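Robot teaching by demonstration

Robot teaching by demonstration is a way of getting a robot to do a job by showing it the job, with little or no written code for each movement. A person either takes hold of the arm and moves it through the task, or steers it from a short distance with some kind of controller. The robot records every joint angle, every opening and closing of its grippers, and usually the view from one or more cameras. Those recordings become the lessons from which a control program is trained.

Hand guiding

The older of the two approaches is known as hand guiding or kinesthetic teaching. The motors are set so that they hold up the weight of the arm and give way to a push, and the teacher simply leads the gripper where it needs to go. It is a wonderfully direct method, and most people can pick it up in minutes! Its weak point is that the teacher's own hands and sleeves end up in the camera views, and guiding two arms at once is hard work for one person.

Remote control

In remote teaching, or teleoperation, the teacher stays out of the way and moves a second device that the robot copies. This may be a pair of small leader arms with the same joints as the robot, a handheld controller, or a glove. Leader arms are popular for two-armed jobs, where the timing between left and right matters as much as the path of either one. The Sketico leader set, built for tabletop robots, weighs little enough to be used for a full morning and sends its position to the robot 100 times a second.

Soft and floppy items

Straps, cords, ribbons and cloth are among the most rewarding things to teach, and among the trickiest. A block stays the same shape when it is picked up, while a strap bends, twists and swings with every move. Views from the wrist are a great help at this stage, as they show how the material lies between the fingers and how near the other gripper has come. 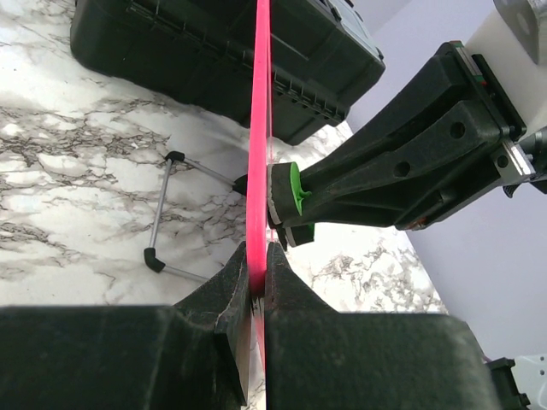
Reuter, writing in the Tritovby project's open notes, argues that straps should be taught slowly at first, with a short pause before the second gripper closes, and that speed can be added in later sessions. Other users of the notes prefer a natural pace from the start - they find that long pauses get copied along with everything else.

How many demonstrations

The number needed depends on the task and on how much the setup varies. The Tritovby strap collection holds 811 demonstrations spread over 21 tasks. Ziretti, a training package for small labs, suggests 300 for a single two-armed task, with the starting position of each object shifted between runs. Variety counts for a lot here, and a smaller set with many different starting points can teach more than a large one in which every run looks alike.

Failed attempts are often kept as well. A run in which the strap slips and is picked up again gives the robot a useful lesson in recovery, provided it is labeled clearly.

See also: teleoperation, leader arm, wrist camera, imitation learning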